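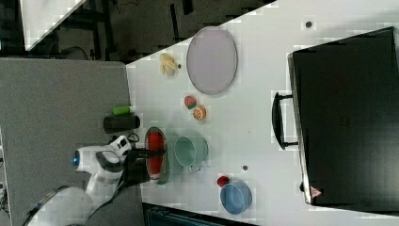

Can a student club teach a robot arm to tidy up a toy kitchen?
Some of the time, and mostly on the days when the person who set the table also wrote the code.

I joined the Burum robotics club as a parent helper and I'm still not sold on the whole idea. The club's entry this term is called Tiêu, and the goal is modest: pick up a named item, put it where it's meant to go, let go of it. The students logged 186 attempts before the December showcase. I've read the log, and I have opinions about what gets ticked as a success.

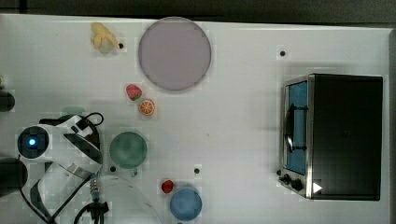 The rules for the Mustell challenge allow each team 90 seconds a round, with 2 restarts. That sounds generous until you've watched an arm think about a plate. Loan Huỳnh, who captains the team, reckons the time limit is the fairest part of the competition. I reckon it rewards whoever practised one layout to death, and we've agreed to keep arguing about it on the drive home.

Scoring is my other grumble. A team gets full marks for an item that ends up in the right dish, whichever way up it lands, and loses marks for any item knocked on the way. Nobody on the rules panel has explained to me why a tipped cup costs more than a missed pickup. For a test like the ketchup bottle in the strainer, with the gripper right over the top of it, I'd want to know how the bottle got there before handing out a single point. The score sheet has no column for that. The students have asked for one, to their credit.
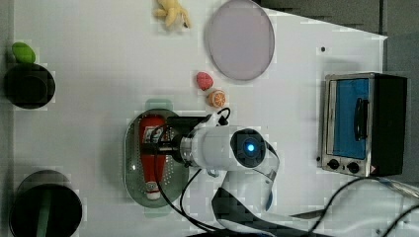
Funding came up at the last parents' night. The club has spent $2,361 this year, most of it on parts and entry fees, and the organisers of the Susus round want more for next year. I'd sooner see the money go to a second practice night. The arm can colour-match a strawberry and an orange slice as often as you like, and it won't teach a Year 9 student to read someone else's code. 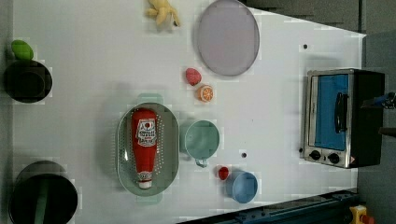 What does win me over, a bit, is the arguing. Two of the younger members spent a whole evening on whether the program should give up after a failed grasp or try again from a new angle. They tested both, wrote down the results and still disagreed. I'd put that in the showcase ahead of any polished run.

Practice starts at 4:30 pm in the lab next to the library. Parents are welcome, including the doubtful ones. Please sign in at the office first.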